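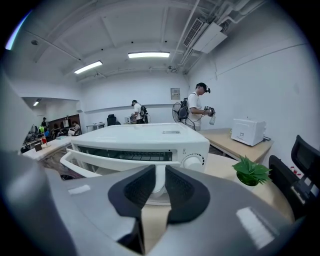

## 4.2 Does placement explain anything?

The case for regulating where small ovens stand in shared rooms rests almost entirely on the Zadcombe survey, which covered 302 rooms and 421 countertop ovens. Its main finding is often repeated: ovens on ordinary furniture are used more carelessly than ovens on a fixed counter. We are not convinced. The survey recorded where each oven stood and, separately, whether the people who shared it reported burned food, scorched surfaces or a tripped breaker. It did not record how often anyone cooked. A toaster oven on a table near the desks may simply get more use than one at the back of the room, and more use means more burned toast.

There is also a problem with what counts as "ordinary furniture." The Helton checklist, used for the survey, gives one code to every surface that is not built in. A heavy workbench, a folding table and a desk all end up together. Figure 1, from our Dercombe site, shows why this bothers us. One white toaster oven is on a light wooden tabletop with a potted plant to its right, and a second is on a separate desk farther along. Helton would enter both under the same code with the same risk weight. It has no line for a plant, a chair or anything else that shares the space, although the published guidance built on it talks at length about "clutter."

We therefore scored rooms twice, first with the Helton checklist and then with the Agarwal form, which has 11 items and asks what is next to the oven as well as what is under it. The two agreed less than we had been led to expect. In 23 rooms they pointed in opposite directions, and most of those disagreements came from a single Agarwal item on nearby objects. That could mean Agarwal is picking up something real. It could also mean that one vague question is doing all the work. The form's wording ("items close enough to be a concern") leaves the scorer to decide what a concern is, and our own scorers did not always decide alike.
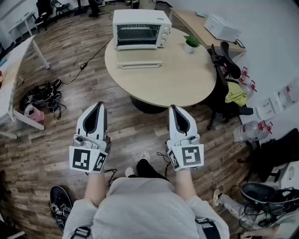
Power cords are a better test of both instruments, since a cord can be followed by eye and does not depend on anyone's memory. Guidance for shared rooms tends to treat the cord as a side issue, well behind the surface and the distance to the wall. We think that order is hard to defend. A round table with a central base is a sensible place for a small oven if people want to reach it from several sides, but it also puts the appliance out in the room, and the cord has to get there somehow. In Figure 2 it runs from behind the table across the floor to the left. Helton gives this arrangement full marks for "stable, level surface" and never asks about the floor. Agarwal does ask, but only whether a cord "crosses a walkway," and in an open room with a plank floor it is anyone's guess where the walkway is.

The plant comes up again at this table, this time in a white pot to the right of the oven. Under Agarwal it costs the room a point. We have kept that point in our totals for the sake of comparison -- but we doubt it deserves to be there. A potted plant can be moved in seconds, and a score taken in the morning may not hold by lunch. The cord is likely to be a more lasting feature, though we have no repeat visits that would show it.

None of this proves that placement is harmless. It does suggest that the reported link between furniture and carelessness is weaker than the Zadcombe authors claim, and that neither form can currently separate a poor surface from a busy one. Until frequency of use is measured, we would not advise anyone to move an oven on the strength of either score. The cord item is taken up again in Section 4.3, where we split it into length, route and distance from the outlet.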